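List home | Threads | Previous | Next | Reply

Guretti Users list – old desktops and what to do with them
December, 9:40 in the evening
Posted by: Flusmont workshop

> I have one of the Surenico office towers and would like to take
> the drives out before it goes to recycling. Do I need to undo
> everything inside first? I've never had the side off a computer
> and I'm a bit nervous of all those wires.

Please don't be nervous! I was 68 before I opened my first one, and I've taken apart almost 10 of them since, mostly for neighbors. You're very sensible to ask before diving in, though, and I'm glad you wrote to the list.

Shut it down, pull the power cord, and lay the tower on its side on a good solid table with the open side facing up. I used to work on the carpet with the thing standing upright, and my knees have never forgiven me. Once the panel is off, have a good long look before you touch anything, and draw yourself a little sketch of which cable goes where.

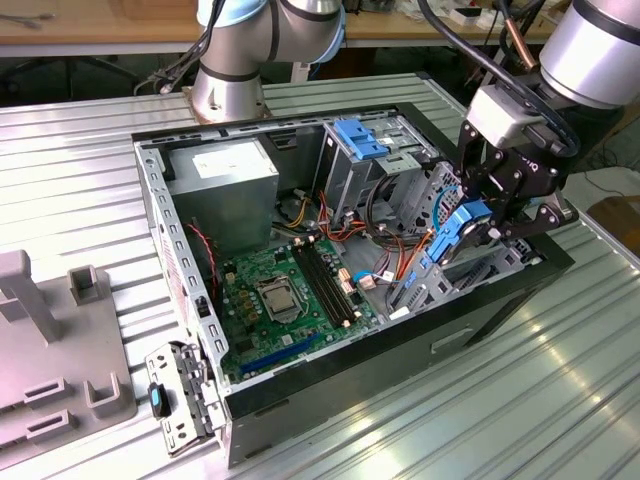

The power supply can stay put, and so can the memory and the processor – you won't need any of that out for what you're doing. Follow the SATA cables from the board across to the drive bays, and unplug them at the drive end by the plug itself (never by the wire). The power plugs can be stubborn, so wiggle them gently. After that it's down to the blue plastic latches. They vary a little from model to model, so go easy and feel for which way yours wants to move before you put any force on it. I snapped 2 in my early days by being in a hurry, and Toom wanted 6 dollars apiece for replacements, before postage.

Put the drives somewhere safe with a label on them, and do write back and let us know how you get on. I still owe the list my notes on cleaning fans, and I haven't forgotten.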